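5. Putting up the Calholm folding table

Read this section to the end before you open the carton. The work takes one person, but for step 9 a second person is needed.

5.1 Before you start

Check the number on the label under the top. This guide is for model 1154 only. If your label shows another number, please ask at the Grondstead service desk for the right booklet.

Choose the place where the table will stand. The floor must be firm. On tiles, look where the joints are, so that no foot stands with one half in a joint. On carpet the table can be used, but the leveling in part 5.3 must be repeated after one week.

You need the 12 bolts from the bag, the hex key, and a spirit level. The level is not in the carton.

5.2 Fitting the legs

1. Lay a blanket on the floor and put the top on it with the good face down.

2. Open the first leg frame until you hear the click. Do the same with the other one.

3. Put the bolts into the holes by hand. Make only three turns at each bolt.

4. Check that both leg frames stand straight when you look from the side.

5. Tighten all bolts with the hex key, going crosswise from corner to corner.

CAUTION: Keep your fingers away from the hinge while you open the leg frame. It closes with much force if you let it go before the click.

6. Press the rubber feet onto the legs. They go on hard. Warm water makes them softer, but dry them well before you press them on.

7. Pull at each foot. If it comes off with a light pull, it was not on to the end.

8. Take away the key and any bolts that are left. Two spare ones are in the bag.

9. With one person at each short end, lift the table, turn it, and set it down on all feet at the same time. Do not tip it over one edge. The legs on that side would carry the whole weight and they can bend.

5.3 Leveling

Put the spirit level on the top, first along the length and then across. Turn the adjusting screw in the foot to the left to make the leg longer. Never turn it out more than 12 mm. When the floor needs more than this, choose another place.
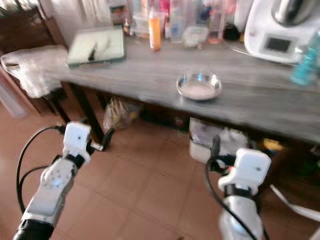 Zawadi Mwakalinga wrote to us that on her floor the table was level in both directions and still it rocked when somebody leaned on a corner. She had turned three feet and left the last one as it was, and she asked if the fourth one must also be turned, or if the bolts were to blame.

The answer is that it can be both. First loosen the bolts by half a turn, push the table down with your flat hands in the middle, and tighten them again. After that, turn the foot which does not carry weight until it touches the floor, and check with the level once more. We thank her for the letter and have added this point to the guide on 6th January.

NOTE: A folded paper under the foot is not a good solution. It moves when the floor is washed.

5.4 Care

Wipe the top with a damp cloth. For spots of grease you may use Ondodum cleaner, thinned with water. Do not use scouring powder.

Tighten the bolts again after the first month, and then once a year, for instance in September. Replacement feet can be ordered from Pappas in packs of 2.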